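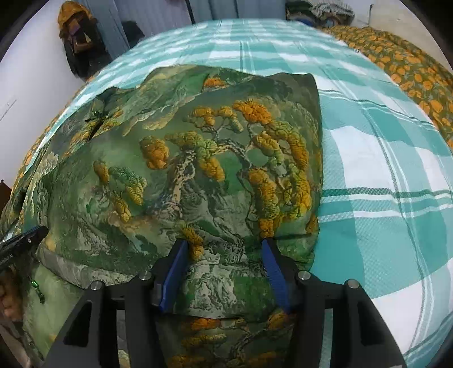 Lavandaria comunitária de Gumberg passa a abrir à noite

A lavandaria comunitária de Gumberg vai alargar o horário a partir de agosto e passa a fechar às 22h00, três horas mais tarde do que até agora. A mudança foi pedida por moradores que trabalham por turnos e que só conseguiam usar as máquinas ao fim de semana.

O pedido juntou 307 assinaturas e foi entregue na junta na primavera. Mbali Masilela, responsável pelo espaço, diz que a procura por lavagem de edredões, colchas e cobertores é a que mais pesa na agenda. "Muita gente tem em casa uma máquina pequena, onde uma colcha de casal não cabe. Vêm cá por isso", explica.

Para o novo horário foram compradas duas máquinas de grande capacidade e um secador, num investimento de 3.929 euros, pago pela junta. A instalação ficou a cargo da empresa Skalberg, que fará também a manutenção durante o primeiro ano.

Os preços não mudam. A lavagem de peças grandes continua a exigir marcação, por telefone ou ao balcão, e cada agregado pode reservar até dois períodos por semana. Entre as 19h00 e as 22h00 haverá sempre um funcionário no local. Sipho Steyn, que vive na rua de trás, pediu na última reunião que os secadores parem às 21h30 por causa do ruído. A junta aceitou e vai rever a situação no fim do outono.
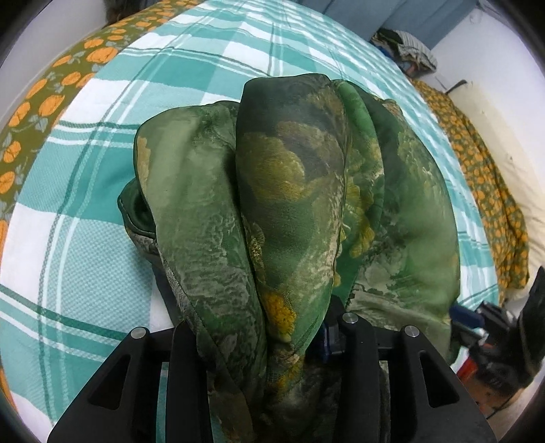
Quem pode usar a lavandaria no novo horário?
Todos os residentes de Gumberg com cartão de utente válido. O cartão é gratuito e pede-se ao balcão, com um comprovativo de morada.

A lavandaria serve neste momento 85 agregados. As marcações para o período da noite já estão abertas e, segundo Masilela, as primeiras 34 vagas foram preenchidas numa manhã.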